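Ketotdale Bimanual Stack: software sync, June
Minutes

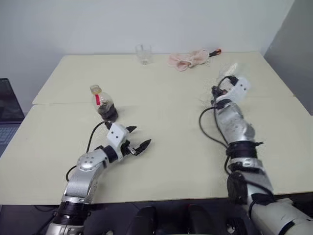 Does the planner need a new calibration file every time the gripper fingers are changed?
It needs a new tool offset only. The camera-to-base calibration stays valid unless the head mount has been loosened.

Present: Åsmund Viklund (planning), Beatrice Kinyua (perception, minutes), control group by phone from Killumcombe.
Start 9:30.

1. Previous minutes
Accepted with one correction: the log rotation item belongs to control.

2. Perception
Kinyua reported on segmentation of transparent objects. The clear bottle and the clear cup are handled by the same model. The bottle is found more reliably on account of the cap, the label and the dark liquid. Depth on the cup is still poor and the mask sometimes merges with the rear board. Crumpled plastic wrap is returned as several small instances. Agreed to add a merge step before grasp ranking and to leave the network alone until the merge has been tested.
Partly covered objects, such as a tool handle under a cloth, are passed to the planner with a visible-extent flag. The planner currently ignores the flag.

3. Planning
Viklund has moved collision checking for both arms into one process. Timeout is 200 ms per query. In replay, 27 queries exceeded it, mostly with both grippers over the front board. He suspects the cable envelope on the wrist, modeled as one large cylinder. Will split it into 2 capsules and rerun the same logs.
Discussion on whether one arm should hold while the other plans. Not decided.

4. Control
Kandasamy release candidate is on the test branch. Gripper state is now published on its own topic, and the old combined message will be dropped in the next release. Anyone still reading the old message should tell Killumcombe.

5. Tooling
Seditis viewer drops frames when two point clouds are open. Workaround is to turn off normals. Ticket stays open.

Actions
Kinyua: merge step, with unit tests.
Viklund: capsule model, rerun of logs, read the visible-extent flag.
Killumcombe: migration note for the gripper topic.

Closed 10:20. Next sync same time, same dial-in.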